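The block shelf gets a January clean-out

I have been threatening to sort the kids' block shelf since Christmas, and on Sunday it finally happened! Everything came out: the Talten marble run, three shoeboxes of odds and ends, and the enormous tub of wooden blocks my sister passed on to us when hers outgrew them. I tipped the lot onto a bedsheet in the lounge room and made myself a cup of tea, and then I got completely distracted building a castle for half an hour. (It had a moat. I regret nothing.)

Once I got going properly I counted the blocks, mostly out of stubbornness. 342 in the tub, if you include the little arch with the chewed end, and I do. The plain cubes went into one basket and the flat planks into another, and the odd shapes got a drawer all to themselves, which has been my favourite change by far.

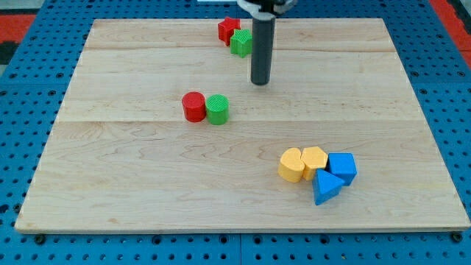 Odd shapes are the best part of any block set, I reckon. Cubes do all the hard work, but it's the unusual pieces the kids fight over, and they set off the stories. Stars especially! A red star and a green one standing together, one tucked partly behind the other, and my youngest would have them married with a house and a dog before breakfast. I love the colour against pale timber too, all that swirly blond grain, and I'm now eyeing off a maple board of our own to use as a building base on the carpet, where every tower we make leans like mad.

The baskets are Probert ones, $53 for the pair, and they slide under the window seat with a bit of room to spare. I gave the grubbier blocks a wipe with a barely damp cloth and lined them up along the verandah rail to dry, and they came up beautifully.

Next up is the puzzle cupboard. There's a Futano jigsaw in there with 679 pieces on the box, and I have a nasty feeling some of them are in the marble run.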